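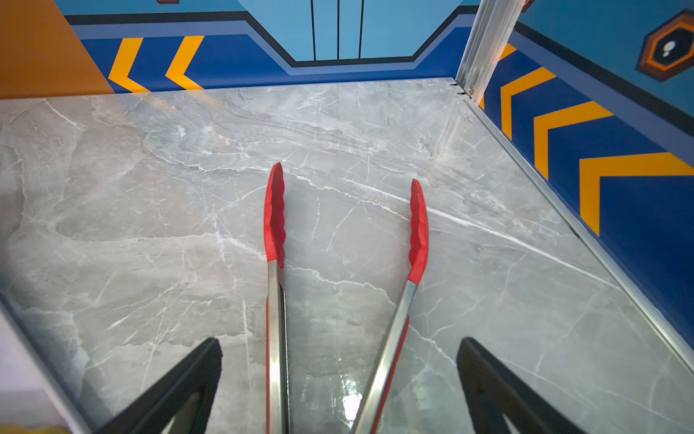 I started keeping a written record of what we eat for dinner in November of last year. It was meant to last a month. My grocery bill had reached 514 dollars for two people and I could not say where the money had gone, so I bought a school notebook and began writing down each meal, what went into it, and what got thrown out. The entries are short. A typical one reads "chicken thighs, rice, half a cabbage, tongs" — I got into the habit of noting the main tool as well, and the metal tongs with the red silicone tips turned up on more pages than any knife or pan. I had not planned to learn anything from that column, but it told me that most of what I cook is something I turn over in hot fat and then put on a plate.

The notebook is a cheap one with 100 sheets. I use one side of the paper only, because the ink comes through. Each page gets a date in the corner, and under that I write the meal, then a line, then the waste. If we ate out I write "out" and the price. If we had leftovers I write which page they came from, so a pot of soup might have three pages pointing back to it.

The first few weeks were not pleasant to read. We were throwing away salad greens every week. I would buy the large box, use two handfuls, and find the rest gone to slime behind the milk. Bread was the next worst. We also had a habit of buying a whole bunch of cilantro for one dish. I stopped buying the greens in boxes and started buying cabbage, which keeps for a long time if you peel off the outside leaves as they dry. I slice it thin with salt and a little vinegar. My husband complained for a week and then stopped.

I got the idea from Pin-yu Siu, who I used to work with at Stotex. She kept a lunch log for years in the back of her desk planner. At the time I thought it was a strange thing to do. When I wrote to her last winter to ask how she set hers up, she told me not to rule any columns in advance, and that was good advice. I added the waste line on the second day and the tool note some time after that. If I had drawn up a chart on the first night I would have quit.

Some things I have changed since starting:

Rice is now cooked in larger amounts and frozen flat in bags. It thaws quickly and we use all of it.

Meat is bought every other week from the counter at Godoy and split up the same afternoon. I write the weight on each package.

I cook beans from dry. They take planning, and I still forget to soak them. There is a page from the spring that says only "forgot beans, eggs."

We eat out less, but we pick the place with more care. The noodle shop in Hanthorpe appears often enough that I stopped writing the full name and just put an H.

The bill came down to 400 dollars in the second month and has mostly stayed near there, apart from one bad stretch in summer when we had family visiting and I gave up writing anything for nine days. I left those pages blank. I thought about filling them in from memory, but I could not remember most of the meals, and the ones I could remember were all pizza.

The part I did not expect to like is reading it back. On the page for my brother-in-law's birthday I wrote "Wai-kit ate four helpings, no waste." On another I wrote that the power went out and we had crackers and sardines by flashlight. I have never kept a diary for more than a few days, and I think the reason this one has lasted is that it asks very little of me. Dinner happens anyway and it takes two minutes to write down.

I am on my third notebook now. The first two are on the shelf with the cookbooks, which I open a lot less than I used to. Tonight is lentils with the last of the carrots, and I need to pick up onions before the store closes.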